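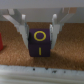
You could have bought the couch again twice for what you've paid to keep it, according to a reader who commented on my last post about the storage unit, and who then did the sums for me in case I hadn't followed. I had followed. I'd been avoiding those sums since the winter before last, with some success, and I don't think it was very neighbourly to do them in public.

2022-03-22 | 14 comments | 3 shares

So this is the post where I go back to the unit.

For those who've come in halfway, when we moved to Ukalgate the new place was smaller than the old place by one bedroom and a garage. We knew this. We had seen the floor plan, we'd stood in the rooms and said "cosy" to each other. We had even measured the wall where the couch was going to go, and the wall was long enough, and at no stage did either of us measure the hallway you have to get the couch down in order to reach the wall.

The Helden truck turned up at seven in the morning and by nine the couch was standing on its end in the front yard like something that had been voted off. The two blokes were very decent about it. One of them said they could take it to Skutivlow on the way back, there was a special on, first month free, and we could sort it out when we were settled. While they were going that way we might as well send the other things we weren't sure about. That was the sentence that did the damage. I have never in my life been sure about more than half of what I own.

That was three years ago. The first month was free.

Skutivlow Self Storage is out at Urquhart, past the tip, which I've always thought was a nice touch. You drive past the tip to get to it. You can be turning your indicator on for one and carry on to the other, and I have done exactly that with a boot full of things that had no business carrying on. Our unit is number 1213. There are nowhere near that many units, so I assume the numbering was done to impress somebody. Ours is in the second row, roller door, a padlock with a key that lives on the hook with the key to the old shed. The old shed is at the old house and belongs to other people now, and I still have the key to that as well.

The rent goes out by direct debit, and I can't recommend that to anyone with a character like mine. If a person came to the door once a month and held out their hand, we'd have been out of there by the second visit. It just goes. It sits in the bank statement between the internet and the car rego looking like a cost of being alive. Then in January they sent a letter to say that in order to keep providing the level of service we'd come to expect they would be reviewing the fee, and would I like to pay the year up front and save. The year up front was $1078. I read that number in the kitchen and put the letter back in the envelope, as if it might be for next door.

What service, I'd also like to know. It's a shed. The service is that it continues to be there.

Anyway, I took a Saturday and went out on my own with a thermos and a roll of green bags and what I believed was a hard heart. My plan was that everything would go in one of three piles, for home, op shop and tip. I'd read that you're meant to do it quickly and not sit down. I sat down within ten minutes, on the couch, as it happens. It's still a very good couch. It's been under a bedsheet the whole time and smells like a caravan, but it has kept its shape better than I have.

The trouble with a storage unit is that you load it from the back, so the first things you meet are the last things you put in, and the last things you put in were the ones you packed at eleven at night with no newspaper left. The boxes at the front of ours have labels like MISC and MISC 2 and, in my handwriting but with real anger in it, CORDS. I opened CORDS. I don't know what I was hoping for. There were chargers in there for phones that were stolen, dropped in a dam, or traded in at a shop that is now a nail salon. I held up a grey one for a while because I thought it might be for the label maker, and then I remembered that I have never owned a label maker. It went back in the box. I'm telling you that so you understand the standard of decision-making we're dealing with.

Behind those was the kitchen stuff. We had a fondue set. I say "had" but I mean have, because it's in the laundry now. There's a pasta machine that has made pasta once, in June, for a birthday, and most of that went on the floor. A bread maker minus the paddle. A salad spinner, when there's a salad spinner at home already, so that for three years I've been paying rent on a reserve salad spinner in case the first one was called away.

Then the papers. Tax returns older than they need to be. Every report card I ever got, passed on by my mother in a shopping bag the week after she downsized, and I should have taken that as a warning about how these things travel down a family. I read them all, obviously. Grade 5 says that I am a pleasant member of the class who has difficulty finishing. I read that sitting on a couch I can't fit in my house.

I found the tent. We'd been saying for two summers that we'd go camping if only we knew where the tent was, and both summers we'd bought a cheap one and left it at the campsite bins with its poles snapped. Good tent, too. Pegs and all.

By lunch the tip pile was one bag. The op shop pile was the spare spinner, a lamp and some doona covers. The home pile went out the door and had begun to go around the corner in front of the next unit. A woman came along in a ute to get into hers and had to wait while I shifted the bread maker. She was very good about it and said she only came out to visit her piano. She opened up, stood there for a bit, shut the door and drove off. I've thought about her a fair bit.

There is a whole kind of person who'll tell you the answer is to hold each thing and ask it how it makes you feel, and I did try. The lamp made me feel like a lamp. The report cards made me feel as though I should've been an engineer, which my maths marks do not back up in any way. The pasta machine made me feel guilty, and so did the box it came in, separately. If guilt counts as a feeling worth keeping something for then I'll need the unit next door as well.

What I hadn't reckoned on was how much of it was for people we'd planned to be. The skis, for instance. We went once. We bought the skis second-hand afterwards, on the strength of how well the once had gone, and we live nine hours from the snow. There's a sewing machine table without a sewing machine. There's a box of preserving jars, very clean, from a time when I thought I'd be someone who did plums. I could part with the jars quite easily, I just needed a minute with the plums.

I did two trips to the tip in the end, and it cost more to get in than I remembered, and the bloke on the gate asked if I was a commercial operator. The op shop took the covers and the spinner and said no to the lamp on account of its plug. They don't take skis. They don't take couches either unless there's a fire tag on the base, and I lay down on the concrete with my phone torch and looked for a good while and found a peg.

So the couch is still there. I'd like to say otherwise, I had a whole other ending ready. I put it up online that night, free, pick-up Urquhart, and got a run of messages asking if it was available and then a great silence each time I said it was. One wanted to know whether I could deliver it, and whether it came in blue.

I've given Skutivlow a month's notice regardless. You do it through a form on their website that asks you to choose a reason from a list, and the reasons are all very flattering, things like "purchased larger home". I ticked Other. They rang inside the hour to offer me a smaller unit for a bit less, just right for a single item of furniture, and I want it noted that I said I'd think about it and have so far only thought about it twice.

If anyone between Ukalgate and the coast has a wide hallway, the couch seats three, or two and a dog. Bring a mate, and a sheet. I'm hanging on to the tent.

14 comments
Share this post (3)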